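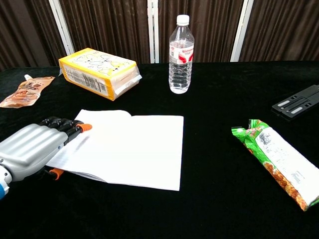

The Fuver 200 is a handlebar-mounted cycling computer intended for riders who cover moderate to long distances on paved roads and who do not need full color mapping. It was reviewed over one season by the Dotbridge Cycling Club, which lends equipment to its members and publishes its findings before deciding whether to buy further units. Members who took part were asked to keep a written ride log. The entries formed the basis of this review, together with the files recorded by the unit itself.

Installation

The unit is supplied with a stem mount, two rubber bands of different sizes, a charging cable and a folded instruction sheet. The mount fits standard round handlebars without tools. On bicycles with flattened or aerodynamic bars, it could not be made to sit level, and members riding such bicycles used the Shih out-front mount, which must be purchased separately. The Shih mount held firmly on all surfaces tested, including the brick section of the river road.

Initial setup requires a telephone and the Enby application. Wheel size, rider weight and preferred units must be entered in the application and cannot be changed on the device. The club regards this as an inconvenience, particularly where one unit is shared among several riders. The application also signs the user out after each software update, and two members arrived at a ride start with a unit that still held the previous borrower's settings.

Display and controls

The screen is monochrome and shows up to six data fields at one time. Figures are large and remain legible in direct sunlight. Under heavy tree cover the contrast is weaker, and riders who wear tinted lenses reported difficulty reading the lower two fields. The backlight is adequate for riding before dawn – it can be set to remain on, or to switch on for a few seconds at the press of a button.

There are four buttons, two on each side. They can be operated in full-finger gloves, although the lap button on the left lies close to the power button and was pressed in error on a number of occasions. A short press of the power button pauses recording with no audible warning. Several ride files are therefore missing a mile or more.

Accuracy

Distance was compared with a calibrated wheel sensor on the club's measured loop. Agreement was close on open roads. In the downtown portion, where the route passes between tall buildings, the recorded track wandered onto parallel streets, and the distance was overstated. Pairing the unit with a wheel sensor corrected this.

Elevation gain is calculated from air pressure. The results were consistent on settled days. On days when a front passed through, the same hill could produce noticeably different totals in the morning and in the afternoon, and members training for events with long climbs should treat the daily figure with caution. The gradient reading lags behind the road by several seconds and is of limited use on short, steep rises.

Battery and weather resistance

The battery lasted through every organized ride on the calendar, including the 217-mile overnight event in June, with the backlight set to switch on only when needed. With the backlight on at all times, members obtained 8 hours. The charging port is protected by a rubber cover that must be pressed fully into place. One unit took in water during a wet ride in October when the cover had been left partly open. It was dried indoors and has worked since, though its screen now shows a faint mark in one corner.

Route guidance

Guidance consists of a line on a blank background, with an arrow and a distance to the next turn. Riders familiar with the area found it sufficient. At junctions with more than four roads the arrow was ambiguous, and the unit was slow to recognize when a rider had rejoined the route after a detour. Routes must be loaded through the Enby application before departure.

Recommendation

The club considers the Fuver 200 suitable for commuting, training and organized rides on marked courses. It is not recommended as the only means of navigation on unfamiliar roads. Its strengths are the readable screen and the long battery life – its main weakness is its dependence on the application for simple settings. Two units will remain in the lending cabinet, each with a Shih mount attached. Members wishing to borrow one should allow time to enter their own wheel size before the ride and should return the unit charged, with the port cover closed.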